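Pravthorpe Orchard Soils Project
Progress report for the second reporting period
Prepared by Adoración Sepúlveda, project lead, for the Hoveck Fund

1. Status

Work is on schedule except for the drainage survey, which is three weeks behind. Spending is within budget. One change to the sampling plan is requested in section 5.

The project compares two ways of managing the ground between rows of apple trees on heavy clay: regular mowing with the clippings left in place, and a sown cover mix cut once a year. The outcome measures are water infiltration, soil organic matter, and earthworm numbers. Fruit yield is recorded by the growers but is not a project measure.

2. Sites and plots

There are 12 plots in the trial, split evenly between the mown and sown treatments. Plot 7 flooded in March and stood under water long enough to kill most of the young cover. It was resown in April with seed left over from the first batch. Establishment was slow, and the plot will be reported separately until the cover matches the others.

The Sandhu orchard replaced its irrigation line during the period. The new line follows the old trench, so no plot boundaries were moved. The contractor drove over the north corner of plot 4, and that corner has been excluded from infiltration testing.

3. Work completed

Infiltration tests were carried out on 11 plots using the double-ring method. Plot 7 was left out for the reason given above. Each test ran for 70 minutes or until three consecutive readings agreed. On two of the mown plots the outer ring leaked at first and had to be reseated; the first readings there were discarded and the tests repeated the next morning.

Soil cores were taken from all plots in May and divided into an upper and a lower section. The upper sections have been dried, sieved, and sent to the Julon laboratory for organic matter analysis. The lower sections are in cold storage and will go out with the autumn cores to save a second setup charge.

Earthworm counts were done by hand sorting. The clay was hard enough by June that the last pits took twice the planned time. Future counts will be finished before the end of May.

Baseline organic matter results came back from Julon in June. Two samples carried the same label. The field notebook settled which was which, and labels are now written on both the bag and the lid.

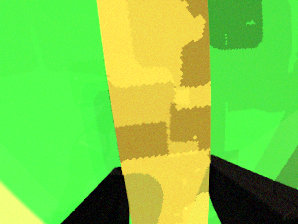 4. Work delayed

The drainage survey depends on finding the outfalls of the old clay tile drains. The farm map supplied at the start of the project shows a main running along the east hedge, but trial holes found no pipe there. A previous tenant has since provided a sketch placing the main farther downslope. Digging will resume in August, after the hay is off the lower field.

The delay has no effect on the plot measurements. It does affect the water balance calculation, which cannot be completed until the outfalls are located and their flow measured through at least one wet spell.

5. Requested change

The approved plan calls for cores on a fixed grid. On the sown plots, several grid points fall in wheel tracks where the cover is thin and the soil is compacted. We ask to move those points to the middle of the alley and to take a small extra set of cores from the tracks, reported on its own. The cost can be met from the unspent travel line.

6. Next period

Remaining tasks are the drainage survey, the second round of infiltration tests, the autumn cores, and the annual cut on the sown plots. The cut will be left until the clover has set seed. Plot 7 will be inspected before the cut and left standing if the cover is still short.

The next financial statement will be sent with the autumn core results. A decision on section 5 is needed before coring begins.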